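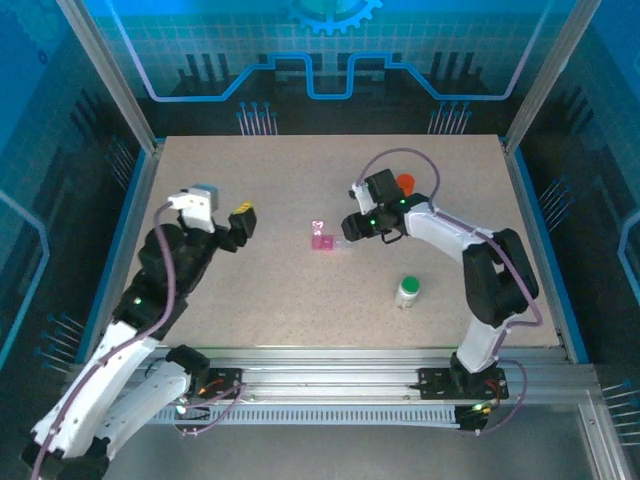 February, 9 a.m., Vusorcombe

Started on the tabletop before anything else came in. The speckled finish hides crumbs and dried drips, so going by eye doesn't work. I run a bare palm over it, then wipe with the grain of the light, front to back. Miroslava Nechyporuk prefers a plastic scraper first — fine on flat spots, but keep it off the edges.

Small stuff that lives on this table for now:

- pink block and the smaller pink cube
- orange-red cup
- white bottle, green cap

The cup goes toward the back. Bottle stays where a sleeve won't catch it. Khrystyna wants the cube kept with the block so it doesn't end up in the Brutwood drawer again, where it spent 7 days last time. 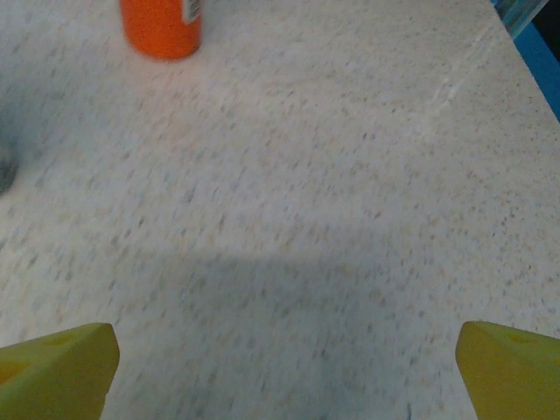 Flecks are gray, beige and a bit of peach, and a pale streak of glare sits right in among them. Tried 2 cloths. The Kushnir microfiber left lint, the old cotton one didn't. Sticking with cotton until the box runs out.

Still to do:

- ask Vidside order desk — no, Vetside — whether the cotton cloths come in a bigger pack
- label for the Brutwood drawer
- check with Khrystyna where the spare cup went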